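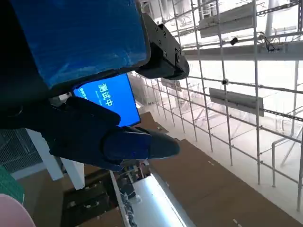 Laying the Table: pictures from the Kurko workroom

Category: Galleries / Household and Table
Reading time: 2 minutes

The Burnunon Institute has taught household subjects since 1874, and the handling and serving of bread has been part of its courses for most of that period. The current course is led by Araceli Bautista of the Household and Table section. It includes a small serving exercise of bread, bowl and mat.

The exercise is one of 54 set out in the Kurko course book. It asks for a piece of bread to be placed in a bowl and for the bowl to stand well within the edges of the working surface. It is normally given in the morning session, before the longer exercises on cloths and covered dishes.

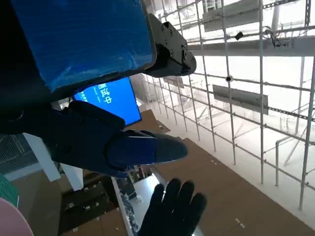

Bowls for the course are held in a common store, together with the boards, trays and serving cloths. The store lists over 80 pieces at present. Plain colours are preferred, as the contents can then be judged at a glance from across the room. Pieces that have chipped are withdrawn and entered in the Curka register.

Bread is chosen for its shape. A long loaf has to be turned to suit the bowl, and a round bun will sit in almost any position. The course book recommends practising with both, beginning with the bun.
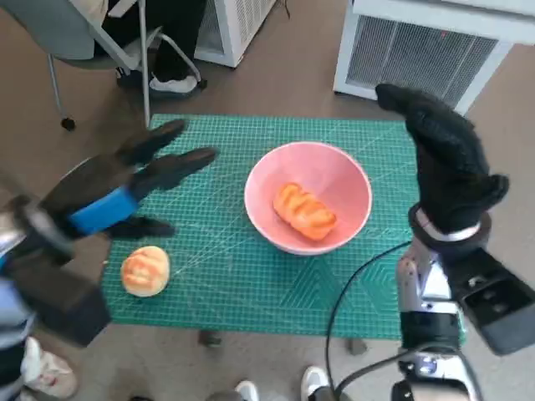

Glazed loaf in a pink bowl, with a round bun on the green cutting mat.

The printed grid on a cutting mat is of considerable help in this work. A bowl can be returned to the same lines after each attempt, and differences in placing are easily discussed afterwards. Mats are to be laid flat before use and wiped with a barely damp cloth.

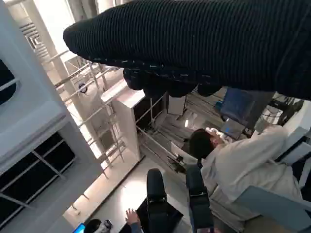
Storage is treated as part of the course. Boxes are returned to the shelving at the end of each session, with heavier items on the lower tiers, and walkways are to be kept clear at all times. Sessions are limited to 8 participants, and places are allotted by the section office in order of application.

Prints of the pictures may be requested in writing from the section office.

Tags: bread, tableware, workroom, serving

Related galleries
The Kassa Collection of Serving Bowls
Folding and Storing Table Cloths
Boards, Mats and Trays
The Curka Register: Repairs and Withdrawals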